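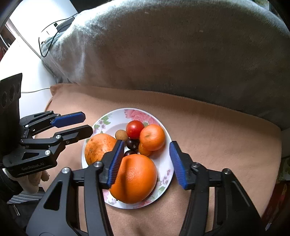 Plunel is sold as an application-tracking and planning tool for students who would be the first in their family to go to university. It comes from Dokex, who also do timetabling software, and it costs $36 per student per year on a school licence. The sales copy leans hard on the word "access", as if a login were the thing standing between a kid in a small town and a bursary. What you get is a deadline calendar, a bursary search and a cost planner. The cost planner is the part I'd look at first, because food is where most student budgets go wrong, and Plunel asks for one weekly grocery figure and leaves it there. A plate of fruit with a big orange on it is a very different purchase in a northern town in February than it is near a city market, and the planner uses the same default for both. You can overwrite it. Most Grade 12 students won't know they should.

What's in the school licence

Student accounts, up to 600 per site
Counsellor dashboard with deadline alerts
Bursary and scholarship search, filtered by province, program and household income
Cost planner (tuition, residence, food, travel, books)
Parent and guardian view, English and French
Email support on school days

Not included: phone support, essay feedback, or help with student loan forms. The essay feedback is a separate product called Cundex, priced per submission. We don't stock it and I wouldn't push a school toward it until somebody shows me who is reading the essays.

The bursary search

Dokex calls this "comprehensive". Mwende Rweyemamu ran it for us against the list she keeps for her own students, and it missed 14 awards, nearly all of them small local ones: a credit union, a hospital auxiliary, two service clubs. Those are the awards with few applicants, so they matter more than the big national ones every search engine already finds. A counsellor can add local awards by hand, and once added they show up properly in the filters. Fine, but then you're paying for a database and filling it in yourself.

The household income filter works. It asks for a range, doesn't ask for documents, and doesn't show the answer to the school. Credit where it's due.

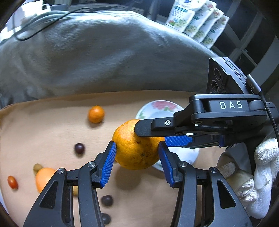
Can a student keep using the account after graduation?
Access runs until the licence year ends, and after that the student can export a PDF of saved awards and the cost plan but can't log in.

I think that's a poor arrangement. The first fall on campus is when a lot of the money questions come up, and an account that closes before then has missed the hard bit. Dong-hyun Ra at Dokex told us an alumni extension is "being looked at". It was being looked at last year too.

Claims about results

The brochure says schools using Plunel saw more first-generation students accepted. It names 11 schools and gives no comparison group and no earlier numbers. Treasa Hennessy asked for both and was sent the brochure again. Until there's something better, treat it as a tidy calendar with a decent filter — worth having in a busy guidance office, possibly, at the right price.

Ordering

Minimum order is one site. Quotes are good for 36 days. Ask for a trial login before you sign, and have a student try it as well as staff.

Page last revised Dec 11, 2019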